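From: Danuta Dudek
To: Rendinbridge buttons and beads list
Subject: Re: Sorting by size or by color?

Bo-ram Yeon wrote:
> I have now 1,179 buttons from my aunt and all of them are in
> one cookie tin. Do you sort by size first, or by color? And
> what do you do with the sets that are not complete?

Dear Bo-ram,

I tried both ways. Color looks nice, but when I repair a shirt I need the correct size, so I changed to size two years ago. Shirt buttons go together, coat buttons go together, and everything with a shank is separate – these scratch the others.

For sets I put a thread through the holes and make a knot. If I have fewer than four of the same, I do not call it a set. In-ho keeps even the pairs, but he makes dolls.

Please do not wash the old casein ones in water. I lost 12 good ones like this in January. A dry soft brush is enough.

About the tin: small drawers are better, and clear ones save you a lot of opening and closing. I would write the size on paper tape, because marker does not stay.

Greetings,
Danuta

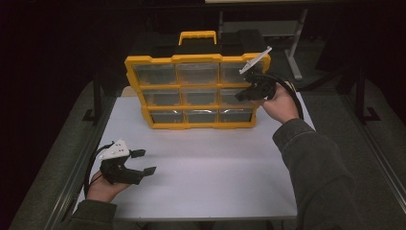

Organizer with nine clear drawers and a carrying handle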